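# Lisia 2000 garment steamer: five months of wrinkles 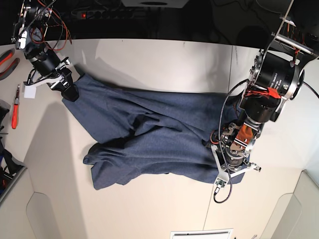
I bought the Lisia 2000 in November because my iron had started leaving brown spots on shirts, and I have used it three or four times a week from then on. It is a standing steamer with a floor tank, a hose and a telescoping pole. I wanted to know if it could replace an iron in a small apartment, so I kept notes. Most of them concern cotton shirts. Knits got their own page, and dark blue ones in particular, bunched and twisted on a white table with deep creases running through the middle, are the kind of laundry I had in mind when I ordered it.

The short version is that I kept it, and I still own an iron.

## What comes in the box

The base, the hose with the steam head already attached, a pole in two sections, a hanger that clips to the top, one fabric brush, a crease clip, and a heat glove. The glove is thin and fits my left hand badly, but I use it every time.

The manual is short and the drawings are small. The pole sections go together only one way, which the drawing does not make clear. I had the lower section upside down on the first try and the clamp would not close. If your clamp won't close, turn the section over. Don't force it.

## Setup and heating

Fill the tank at the sink, set it back on the base, and push until it clicks. If it doesn't click, the machine still heats but spits water at you. I have done this twice. There is no warning light for a tank that isn't seated, and there should be.

There are two steam settings. The low one is fine for thin blouses and for anything with a lining. I leave it on high the rest of the time. A full tank lasts long enough for my week's shirts and a pair of pants, with a little water left over.

The first minute of steam is wet. Point the head at the floor or into the sink until the gurgling stops, then start. The manual mentions this on the last page, after the cleaning instructions, where few people will read it before their first shirt.

## Shirts

Cotton shirts come out decent. The back and sleeves are easy. You hang the shirt, hold the hem down with the gloved hand, and pull the head slowly from top to bottom. The collar and the button strip are where a steamer loses to an iron. I can get the collar flat, but I can't get it crisp, and by lunch it has relaxed further.

The crease clip is meant to help with this. You pinch the cloth between the clip and the steam head and drag down. On sleeves it works well enough if you want a crease. On a button strip it catches on every button. I stopped using it after the second week.

Linen takes too long. I did one linen shirt on high, went over it four times, and then got the ironing board out.

## Pants

For work pants, hang them by the cuffs so the weight of the waistband pulls the legs straight. Steam the inside of the leg first, then the outside. The clips on the hanger are strong, but they leave a small mark on soft fabric. I fold a strip of old pillowcase over the cuff before clipping it.

Jeans don't need this machine. If you steam them anyway, the knees flatten out nicely and the waistband stays damp for an hour.

## Sweaters and knits

This is the best reason to own one. An iron flattens a knit and can leave it shiny. Steam lifts it back up. Don't hang a heavy sweater to do it, though. Lay it flat on a towel, hold the head a couple of inches above the surface, and let the steam fall into it. Then smooth it by hand and leave it alone until it is dry.

The hose is just long enough to reach a table if you take the head off its hook and park the base right next to the table leg. Another foot would have made a big difference. Aim away from painted or varnished wood. I put down two towels and check that the bottom one is still dry when I finish.

Fold lines from a drawer come out of a knit in one pass. A garment that sat in a heap overnight needs two or three. Ribbed cuffs and hems should get very little steam, or they go slack. I learned that on a gray cardigan which now has one wide sleeve.

Dark colors show lint more after steaming. Run a lint brush over the piece once it has dried, never while it is damp.

## Noise, weight, storage

It hums, and it gurgles when the hose sags. Keep the hose lifted and the gurgling stops. I can hear the radio over it without turning the radio up.

With the tank full, the base is heavy enough that I roll it and never carry it. The wheels are fine on wood floors and poor on carpet. They stick on the metal strip between my hallway and bedroom, and the pole leans forward when that happens. Lower the pole before you move it.

Collapsed, it fits in a coat closet. The hose does not fold flat – it has to loop around the pole, and it springs off whenever the closet door is opened. A shoelace fixed that.

## Scale and cleaning

We have hard water. After two months the steam got weaker and white flakes showed up at the head. The manual says to drain the base through a plug underneath, which means tipping the whole machine over a tub. Do it cold and with the tank off. I ran it with equal parts white vinegar and water, drained it, and then rinsed it twice. The steam came back. The vinegar smell took three more tanks to go away, and I wouldn't put a good coat near it before then.

I now drain it every month and haven't needed the vinegar since.

## Compared with the others

My neighbor Areti Vasilakis has the Clurkska handheld and let me borrow it for a weekend. It heats faster and it goes in a suitcase. It also has a tiny tank, and my wrist was sore after two shirts. For one shirt before a meeting I'd pick the Clurkska. For a laundry basket I'd pick the Lisia.

I also looked at the Plinotbridge model in the store. It has a wider base and a proper board behind the hanger, so you have something to press against. That would help with collars. It costs nearly twice as much and the pole is a single piece, so it would not have fit my closet.

## Support

The top clamp cracked in January. I wrote to the seller, Panganiban, with the order number, and a man named Vangelis Drakos answered the next day and mailed a new clamp without charge. The new one is a slightly different shade of gray. It has held so far.

## Good

- Very good on knits and sweaters
- Tank is large enough for a week of shirts
- Spare parts can be had

## Bad

- No light for an unseated tank
- Hose too short for table work
- Drain plug is on the bottom
- Collars never get crisp

If your clothes are mostly knits and casual cotton, buy it. If you wear a dress shirt every day, get a better iron first. I have mine set to low for the spring things now, and the ironing board is behind the bedroom door, folded up, for collars and linen.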